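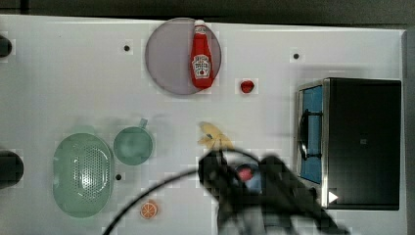 Print this message | E-mail this message
List Home | Archive | Threads | Subscribe | Help

To: Stusovside Retail Partners list
From: Product Information Office
Date: Jun 15, 2026
Subject: Re: Size labels on the Yensuk wrap dress

Thank you for your message regarding the Yensuk wrap dress. The original inquiry is quoted below so that all stores on the list may follow the reply.

> Our branch has received the fall delivery of the Yensuk wrap
> dress in navy and rust. Several customers who normally take a
> medium have found the waist tie too short, while the shoulders
> fit well. The hang tag says "true to size." The web listing
> says "take your next size up." Which wording should our
> fitting room staff use? We would also like to know whether
> the lining is washable, as the care label mentions only the
> outer fabric.

The web listing is correct. The hang tags were printed before the final pattern was approved, and the finished dress is cut closer through the waist than the first sample. Please advise customers between sizes to choose the larger one. A customer whose shoulders fit well in the smaller size may prefer the Trallitov version, which has the same neckline and a longer tie.

The production run was 3,533 dresses, and nearly all of them carry the earlier tag. Replacement tags will be sent to each store with the next regular shipment. Until they arrive, stores should remove the old tag at the counter and keep the price ticket in place. 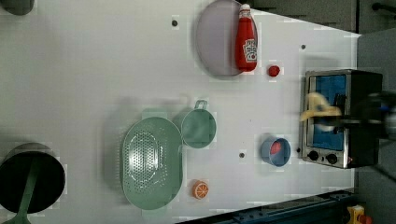
CARE OF THE LINING

The lining is a Drimix woven polyester and may be washed with the outer fabric at the setting shown on the label. The dress should be turned inside out, with the ties knotted loosely, and hung to dry. It should not be tumble dried. A cool iron may be used on the lining only.

RETURNS AND EXCHANGES

Customers who bought the dress on the basis of the printed tag may exchange it for another size within 56 days of purchase. The standard period of 28 days continues to apply to all other dresses in the collection. The garment must be unworn, and the receipt is required.
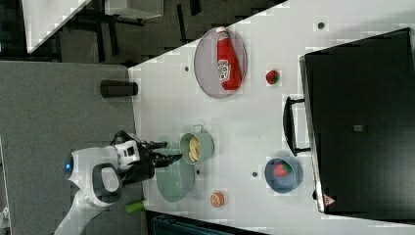 Exchanges of this kind should be entered under return code 3 so that they are not charged against the store's own allowance. Stores that have already refused an exchange for this reason are asked to contact the customer and offer it again.

The revised size chart will be posted to the list in September, together with the measurements for the long-sleeved style. Further questions on fit may be sent to this address.

Product Information Office
Stusovside

Previous message | Next message | Back to top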